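Nilinico Teleop-Set: Frühstück aus der Ferne

Zwei Wochen lang hab ich jetzt mit dem Nilinico gespielt (849 Euro, Leitarm, Handgelenkkamera und Software), und meine Familie fragt schon, wann ich wieder echtes Essen mache! Man bewegt den kleinen Leitarm mit der Hand, der große macht alles nach, und die Software zeichnet mit. Meine Aufgabe: Toast auf den Teller, Spiegelei obendrauf.
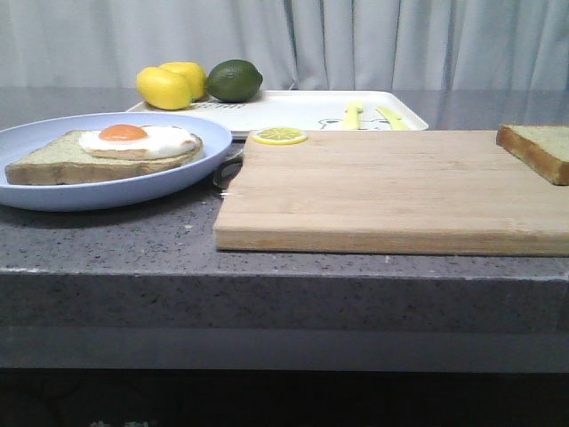

Spielzeugfrühstück mit Ei auf dem Toast, die zweite Scheibe liegt noch auf dem Brett.

Der Aufbau hat mich 15 Minuten gekostet, das Anlernen meiner Finger den ganzen Sonntag. Die Verzögerung ist klein, aber das Handgelenk am Leitarm ist mir zu leichtgängig – einmal niesen, und die Vorführung ist hin. Inês Falcão aus dem Zadum-Forum hat mir geraten, die Reibung zwei Stufen höher zu stellen. Viel besser!
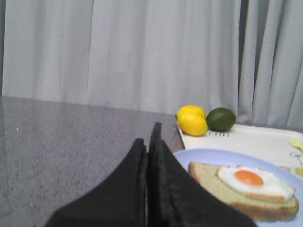 Blick der Handgelenkkamera, Greifer so gut wie zu.

Die Kamera stellt leider nicht nach, die Finger bleiben etwas unscharf. Zum Zielen reicht es mir, beim Whiteley war das Bild aber knackiger. Richtig schwierig fand ich das Stapeln von zwei Brotscheiben in der Schale.

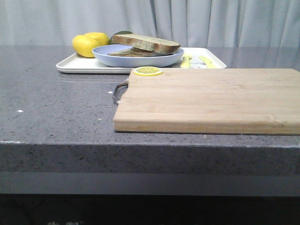
Nach 16 Vorführungen hab ich trainieren lassen, 8 davon musste ich vorher wegwerfen und neu machen (die Löschtaste ist wunderbar groß). Abzug gibt es für das kurze Kabel und die Anleitung. Von mir vier von fünf Sternen, und den längeren Kabelsatz von Bondthorpe hab ich schon bestellt.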